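Can they tidy up yet?

Several of you wrote in after the August issue to ask whether a machine will be putting the toys away by the time your little ones start school. We've been wondering the same thing at Plumlow, and I'm afraid the answer is a rather woolly one. 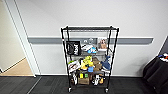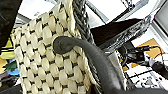 Wismont, who lend us their figures every so often, have logged 1,000 tries at plain tidying jobs, the sort you or I would do while the kettle boils, and 900 of them were simple pick-ups from a clear surface. Those mostly go well now! It's the remainder that I find so interesting — a crowded shelf, say, where a plush shark leans on the end post and a yellow soft toy takes up the room of two. Soft things squash and slide about, and a curved handle on a woven basket is a fiddly thing to get hold of from the wrong side. So my own feeling is that we'll be picking up after ourselves for a good while yet, though do keep writing in, as I love reading your letters.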